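Ticket 3225
Subject: Sofa cushion covers, colour coming off on other textiles
Product: Drurnex sofa, orange, with two loose cushions
Status: Open

Good morning,

I write again about the cushion covers from my order with Bavance. In February I washed both covers at 30 degrees, inside out, as the label says. After drying I put them back, and on Friday I found a faint yellow mark on a pale cloth which had been lying against one of them.
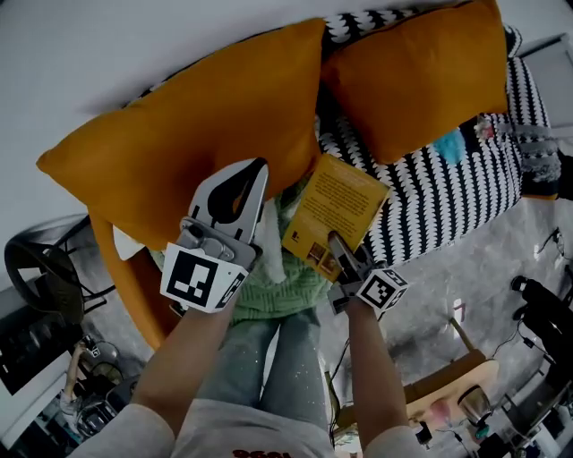
My question is whether the covers need a second wash with a colour fixer, or whether you prefer to replace them. The sofa itself gives no colour, I rubbed it with a damp white towel in 4 places. The two mustard covers are the only part I doubt, and at the moment they lean on the back of the sofa, with the black-and-white throw over the right side. I would not like the throw to be spoiled too, as the white drops in its pattern would show every stain.

What I tried already:
- cold rinse, water still slightly yellow
- rinse with vinegar, a little better
- drying flat, no change

The article number on the cover label is 2710. Please tell me also if the zip must be closed during washing, the leaflet does not mention it.

With kind regards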